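December 2025

Puleo's pitch for the gripper was 124 picks without a fault. I ran it at the Lutden bench and got 98 before it quit, and the log still said "grip OK" for the last 10. I don't trust a status line that can't tell a closed hand from a full one.

The fingers stop at the same spot either way, so the software calls it a win. A firmware update in July was supposed to fix that.

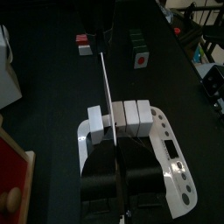
## What I want before the next run

A real force reading, and a hard stop after 3 bad picks. Puleo says the update covers both. It said so last time too, and I'm keeping my hand near the power switch.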